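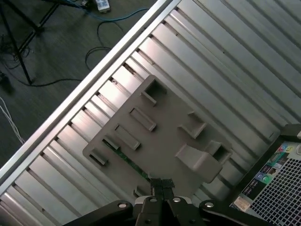 Maite Soler

## Plolham Community Garden - minutes, December

Started at 7 in the back room of the library. Minutes from last time were read and accepted with one change: the hose belongs to the Negi side of the garden and stays there.

**Water.** The town has moved our shutoff to the first hard frost. Plots on the Zoredska Street side drain slowly, so people there should open their taps early and leave them open. Rain barrels are to be tipped over and stored upside down. Two are cracked and will go to the dump.

**Plots.** We have 9 plots coming free in spring. The waiting list gets first pick, in order. Plot 3 stays out of use another season while the soil rests under cover crop. There was some talk of splitting the big corner plot in half. No decision - it comes back next meeting with a sketch.

**Money.** Agreed to spend up to $300 on compost, delivered. Two suppliers to be asked for prices. Dues stay the same. Anyone who has not paid for this year will get a note by mail.

**Seed swap.** Will be held in the library again if the room is free. Labels need the variety and the year saved. Last time there were a lot of envelopes marked only "beans."

**Paths.** Wood chips are thin by the gate and along the north fence. The tree crew on Lover Lane has offered a free load, but the truck can't get past the posts, so it would have to be dumped at the curb and moved by wheelbarrow. Agreed to say yes and pick a morning once they give us a time.

**Other business.** The gate code changes in the new year. Dogs are still not allowed inside the fence, leashed or not. A request for a second picnic table was put off until the compost is paid for.

Still open from before: the shed roof leak, the sign with the wrong phone number.

Closed at 8:40. Next meeting in February, same room.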